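Chapter 9
Containers and Small Storage

Most homes hold more baskets, boxes and trays than their owners realise. They are bought one at a time, filled quickly and then forgotten. This chapter looks at how small containers are made, what each type does well, and how to match one to the things it has to hold.

We start with woven baskets. Natural willow and rush have been used for centuries, but many baskets sold today are made from synthetic wicker. It wipes clean and does not splinter. The weave matters as much as the material – a tight weave keeps small items in, while an open one lets air through. 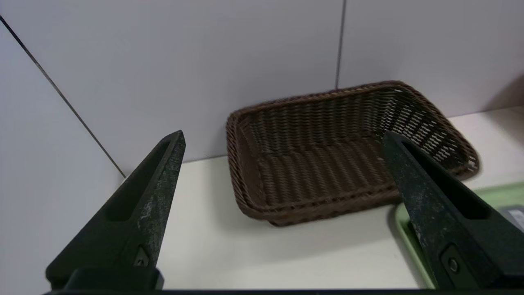 Shape comes next. A rectangular basket uses shelf space better than a round one, and its straight sides suit folded cloths, packets and letters. A rim gives the hand something to hold and helps the basket keep its shape when full.

Section 9.3 follows Sharon Temba as she sorts a kitchen cupboard over one weekend in December. Before reading it, measure a shelf at home and write down its width, depth and height. You will need these figures for the first exercise.

Key words: weave, rim, base, lattice, capacity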